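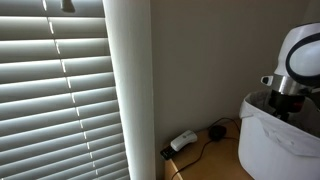

Gilell Horizontal Blind, Made to Measure

Curved slats on ladder cords, cut to the width and drop you give us. Sold singly, with brackets, screws, tilt wand and lift cord included.

The Gilell is our standard horizontal blind for bedrooms, kitchens, home offices and rented apartments. It comes in one slat profile and four colors: Chalk, Pale Grey, Sand and Slate. The headrail and bottom rail are matched to the slats.

Light control

Turning the wand moves all the slats together. With the slats level you get the most daylight and a view out. Tilted up toward the room, they send light to the ceiling and block the view from the street. Tilted the other way, they keep direct sun off desks and screens. Some light will still come through between the slats when the blind is closed, and at the ends if the blind is fitted inside a recess. If you need a dark room, look at the Hurnenmont roller with side channels.

Inside or outside the recess

Inside the recess: measure the width at the top, middle and bottom of the opening and send us the smallest figure. Do not take anything off it. We deduct 6 mm from the width so the slats clear the walls. Measure the drop at both sides and send the longer one.

Outside the recess: measure the area you want to cover and add at least 50 mm on each side. We make the blind to exactly this size and deduct nothing.

Please say which of the two you are ordering. The order form will not go through without it, but phone orders sometimes miss it and the blind comes out the wrong width.

Sizes

Minimum width: 300 mm
Maximum width: 2400 mm
Maximum drop: 3000 mm
Recess depth needed: 60 mm

For openings wider than the maximum, order two blinds and hang them side by side. Leave a gap of 10 mm between the headrails. Joints look best when they line up with a window mullion.

Fitting

Two brackets are supplied for narrow blinds and three for anything over 1500 mm. You will need a drill, a level and a pencil. Wall plugs are not included, as the type depends on your wall. Clip the headrail into the brackets, close the bracket gates, then hang the wand on its hook. Fit the cord cleat to the wall well out of reach of children, and wind the spare cord around it every time the blind is raised. The cleat must be installed.

Cleaning

Close the slats and wipe along them with a dry microfiber cloth, then tilt them the other way and repeat. For kitchen grease use warm water with a little dish soap. Do not use bleach or abrasive pads. The ladder cords can be dabbed with a damp cloth but should not be soaked.

Spare parts

Slats, wands, cleats, brackets and cord sets are kept in stock for every color. Slats are cut to order, so have your original order number ready or measure an existing slat from tip to tip. Restringing is done at our Baptista Street workshop by Paweena Thammasiri. Bring the whole blind, including the headrail.

Delivery and returns

Blinds are made in 11 working days and sent by courier in a cardboard tube. Check the tube for damage before signing. Made-to-measure blinds cannot be returned if the size was ordered wrongly, but faults in the mechanism are covered for 6 years.

Free color samples are available, up to four per household. For trade orders or unusual window shapes, ask for Apostolos Tzavaras at the sales desk.

Goes with

Hurnenmont blackout roller
Flomeo sheer curtain, single panel
Gilell spare cord set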